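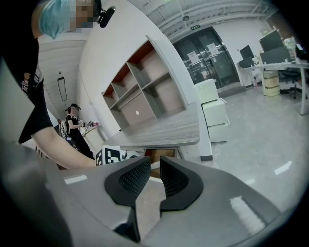
Egan wrote on the course page that the unit price should come last, and I'd like everybody to read that comment before Wednesday. Start with the hours people will spend at the station, Egan says, then count stations, then grippers, and only then call a supplier. I love this order! It is the reverse of how most first budgets get written, and it makes the whole plan easier to defend.

Unit 4: Planning a Hand-Held Gripper Station

Our working case is the Prondgate plan: people carry out everyday jobs by hand with grippers, and the recordings go toward training a robot arm to be bought later. Your budget covers the recording side only.

1. Count by operator. One person may work with a gripper in each hand, so price pairs. Add the marker cubes, the straps and any headgear as separate lines – they wear out on their own schedule.
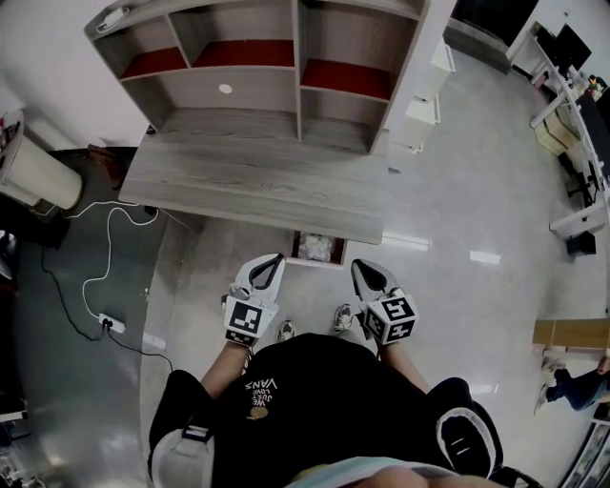 2. Price the room. Shelves, a table, a cabinet with drawers, power strips and cable covers all belong in the plan. Ordinary office furniture is wonderful for this, and you may already own it. In the Prondgate plan the furniture line is $600 and power and cabling is $300.

3. Leave money for small stuff. Paper, bags and boxes get crushed and replaced all the time. Prondgate started at $428 and raised it to more than $700 after the first review, with no complaints from me.

Drawers deserve their own paragraph. A drawer job calls for an opening wide enough for the fingers plus whatever they are holding, so measure the gripper before you order the cabinet.

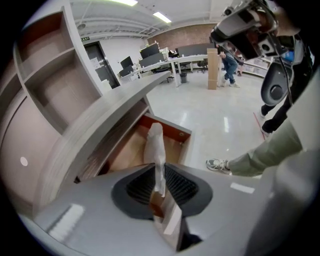 The same goes for floor space. Two people working side by side need room to step back and swing an elbow, and Tirkska's planning sheet has a good blank grid for drawing that out. The Plirkorer sheet is fine too, but it leaves out spare parts, so add a row.

For next time: bring a one-page budget with your station count at the top and your two least certain lines circled. Pencil is fine.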